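February, late evening, tea gone cold again

Thirteen pages into the new notebook and I finally have sourdough news!! The rye starter from Paraskevi doubled before lunch. I kept running back to the kitchen to look at it like a kid with a tadpole jar. She told me to feed it at two and then leave it alone, and I very nearly managed that.

Walked to Pisby for flour in the sleet — the mill shop had the dark Vatska rye back in, so I bought three bags and carried them home hugged to my chest. Shoulders sore, very happy. 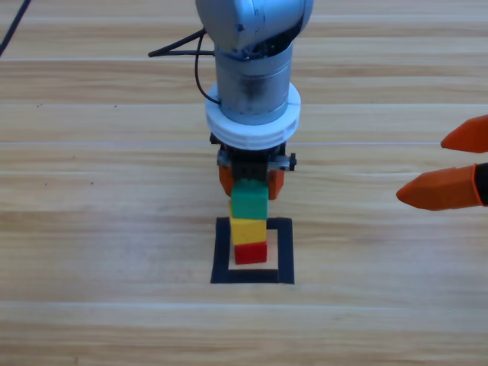
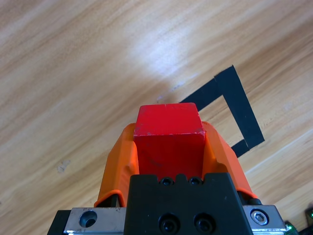
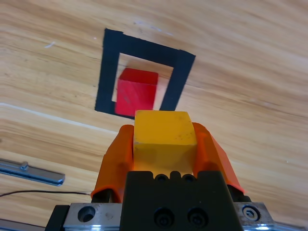 The red cube, second and third pictures. Lovely grain on that tabletop.

Baked at six. The crust sang when it came out (it really does crackle, I put my ear right down to it) and the whole stairwell smelled of malt. Cut it too early, of course. A bit gummy in the middle, but the flavor! Sour and almost like plums. Had it with salted butter and the last of the Hedegaard cheese, standing up at the counter.

Tomorrow: less water, longer proof, and try caraway. Must return Paraskevi's jar. Must also call Mom.

Recent entries
Snow on the Kurkero road
Caraway or no caraway
Soup for three
The starter arrives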